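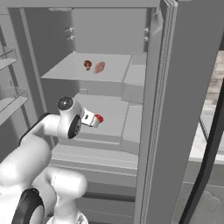

Slower at the shelf, Séverine Rey kept telling me, slower than you think a person could stand, because the arm would learn my hurry right along with everything else.

I said I was going slow. I had both hands on the controller and my tongue between my teeth, the way my mother used to thread a needle, and on the screen the white arm leaned into the refrigerator with that little red thing in its fingers, and I will admit I was holding my breath for it.

"You're going slow for you," said Séverine. "Again, please."

So I backed the arm out, wrist first and then the elbow, and started over. That was the job at Palthorpe, and I have had worse ones. Hakar wanted 100 good runs of the refrigerator task by the end of the month, and a good run meant that I reached in, found the shelf, opened the fingers and came away without brushing a single thing. The kitchen lived inside the computer, so no supper was ever spoiled, but I never got over feeling bad when I bumped the meat. I'd say sorry to it, out loud. After a while Séverine quit looking up.

I had come to the work from thirty years of cooking for other people (the school first, then the hospital, then the lunch counter on Jurkent Street until they sold the building), and I suppose I thought I knew all there was to know about putting food in a refrigerator. Well! Try explaining it to something that has only your hand to go by. I had never once noticed that I stop a moment before I set a thing down. I do, though. Everybody does, a tiny wait, like the one before you knock on a door. When I rushed, the wait went out of it, and Séverine would catch it every time and strike the run from the list.

By run 47 I was humming. By run 76 my shoulders had let go of my ears, and she had pulled her chair over beside mine and brought me coffee in the good cup.

"Now let it try by itself," she said.

That wasn't until October, really, the proper trial, but she let me have an early peek, and I put the controller in my lap and folded my hands over it. The arm came up from its corner. It went in past the open door, not fast, and it got to the shelf, and there it stopped.

"Is it stuck?" I asked.

"Wait," said Séverine.

It waited too, just that little bit. Then it opened its fingers and set the red thing down, and I had to go and look out the window at the parking lot for a minute, and she was kind enough to start filling in the sheet.

Search stories Enter keyword Go

Home Stories Poems Submit About

Contact the editors | © June 2023 Sadeghi Quarterly | Back to top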